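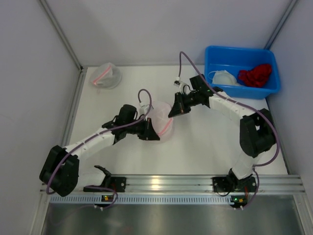

Figura 1. Puesto de ensayo con los dos brazos sobre el raíl de aluminio. La pinza izquierda apoya los dedos en el lateral del recipiente rosa; la derecha está abierta, junto a él.

3. Comparación de pinzas en tareas bimanuales

Autores: Manuela Melis, Remzi Bayram

3.1 Montaje
Ambos brazos llevan pinza negra. En la izquierda se mantuvo el perfil de cierre original (configuración A); en la derecha se cargó el perfil Drevemholm, con rampa de fuerza más lenta (configuración B). El cable morado de cada muñeca vuelve a la base a lo largo del brazo.

3.2 Procedimiento
Cada configuración se probó en series de 20 agarres sobre recipientes translúcidos de plástico. Se registró la corriente del motor de la pinza y se anotó como fallo todo deslizamiento durante la elevación. El límite de apertura se fijó en 4000 pasos de encoder.

3.3 Resultados
En la primera serie, A acumuló siete fallos y B, dos. Los fallos de A se concentran en los agarres por debajo del reborde. El tiempo medio de cierre de B fue 107 ms mayor.

3.4 Pendiente
Repetir la serie con las configuraciones intercambiadas entre brazos. Falta también recalibrar el cero de la pinza derecha.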